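Re: [surfaces] Wiping down the marble board

On Mon 26 August, Chaminda Sheikh wrote:
> Does the small white pad work on the glossy board, or do I need a towel?

Pad is fine. Numbered to match the checklist.

1. Lay the cloth flat and press lightly. 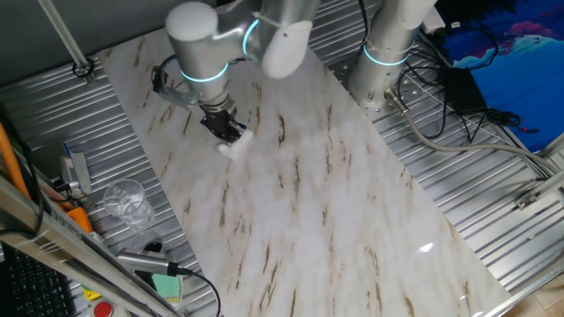 2. Check the veins – specks in the pattern can pass for dirt.
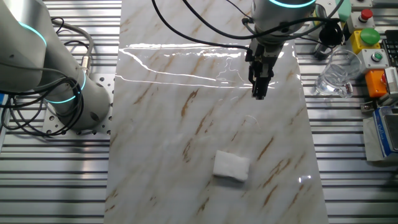 3. Keep the pad off the water until you're ready. Look for stray fibers too, like the thread near it.
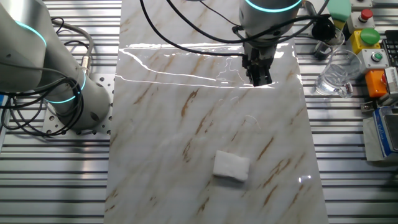
4. Wipe toward you and let it air dry.

Spare pads are at Husirstead.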